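Caten two-arm bench cell - safety and inspection checklist, with comments

Cell: Caten tabletop cell, left arm and right arm, fixed bases
Task loaded: Rilleo tape sorting, wire basket and cardboard tray
Inspection date: 2 April 2021
Inspected by: Sylvie Chan
Reviewed by: Diane Grewal
Hours on cell counter at start: 1539
Previous full inspection at: 922
Next full inspection due: June, or 3000 on the counter, whichever comes first

Ratings: OK / OK with comment / Action / Not checked

Section A. Before power

A1. Emergency stop released, mushroom head undamaged, reset requires a deliberate twist. OK.

A2. Mains lead and strain relief at the controller. OK with comment. Strain relief was a quarter turn slack. Tightened by hand, then nipped up with a wrench. Check again at the next weekly.

A3. Base clamps, left arm. OK. Paint witness lines unbroken.

A4. Base clamps, right arm. OK with comment. One witness line had flaked off. Clamp retorqued and a new line painted.

A5. Table covering lies flat inside the working area, no fold high enough to catch a fingertip. OK with comment. The black cloth creeps toward the operator side over a week of running. Pull it back from the rear edge and smooth it before homing. Do not smooth it with the arms enabled.

A6. Lint and debris. OK with comment. Lint roller used before start. Stefanou asked whether lint matters at this scale. It does at the fingertips, where it builds up on the pads together with tape adhesive.

Section B. Work area and fixtures

B1. Basket and tray in contact with each other, basket on the left. OK.

B2. Tape rolls in containers only at start of cycle, none free on the cloth. OK.

B3. Clearance between each gripper and the nearest container wall at the ready position. OK with comment. See B4.

B4. Ready height. The left arm's ready position is lower than the right's. The difference is in the taught points and should not be "corrected" during inspection. If both grippers come to rest at the same height, the wrong program is loaded.

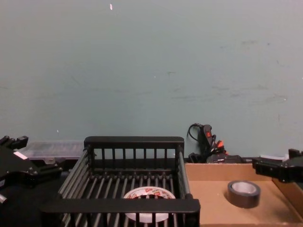 Fig. 1. Work area from the operator side: basket with printed packing tape, tray with black electrical tape.

B5. Rear zone against the wall. Action. The corded tool and its cable are to be kept behind the containers with the cable laid down. A loop that stands up is a snag risk if the right arm takes the high route back to ready. Diane Grewal to decide whether the tool stays in the cell between tasks or goes back to the Pater cabinet. Until then: unplugged, confirmed at the outlet, before the arms are enabled.

B6. Storage box at left rear, lid closed, latch engaged. OK.

B7. Cardboard tray condition. OK with comment. Replace when any wall leans inward. The gripper closes on a wall before the force limit reacts, and the tray is then dragged. Spare trays are stored flat under the bench.

B8. Wall surface behind the cell. OK with comment. There are scuffs on the paint. Their age is not recorded, so they cannot be used as evidence of contact. Sylvie Chan to mark a reference area with pencil so new marks can be told from old.

Section C. Arms, power on

C1. Status lights lit on both arms after enable. OK. Left and right are set to different colors on this cell, green left and blue right. Operators coming from the other cells ask about this every time. Any other combination: stop and call.

C2. Homing, each arm singly, then both. OK. No audible knock from either base joint.

C3. Joint fasteners, visible screws on upper sections. OK. Checked with the arms disabled, screwdriver to firm contact only. Do not add threadlocker to the plate screws.

C4. Labels present and legible on both arms. OK.

C5. Cable at the right gripper. OK with comment. The gray cable must hang in a free loop below the gripper with no tension at the connector through full wrist rotation. Do not tie it to the link. It was tied once, and the connector was replaced the week after.

C6. Finger alignment, both grippers. OK on the left. On the right the fingertips met with a slight offset. Shimmed on one side and rechecked.

Section D. Grip test

D1. Use the roll of white tape as the test piece. Present it on edge and let the right gripper close on one side of the ring at the low force setting.
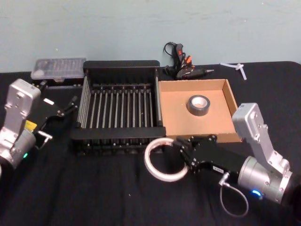 D2. Hold for 2 minutes with the arm stationary. Pass if the ring has neither turned in the fingers nor been squeezed out of round. Pass.

D3. Raise and lower the arm through the taught path at reduced speed. Pass. A small tremor at the lower end - present at the previous inspection also, no change.

D4. Release over the tray. Pass on the second attempt. On the first, the tape stuck to one pad. Pads wiped with isopropyl alcohol and left to dry before the repeat.

D5. Repeat D1 to D4 on the left. Not checked. Time ran out. To be done before the next production start, and this sheet is not to be signed off until it is.

Section E. Open items

E1. Tool storage decision (B5). Diane Grewal.
E2. Reference area on wall (B8). Sylvie Chan.
E3. Left arm grip test (D5). Sylvie Chan.
E4. Order finger pads, both arms. The present set is good for some weeks yet, but the spare packet is empty.

Reviewer's comment, D. Grewal: Agree with B5 as written. On D4, record the first attempt as a fail in the log even where the repeat passes, otherwise the pad wear trend is lost. Cell may run at reduced speed with the right arm only until E3 is closed.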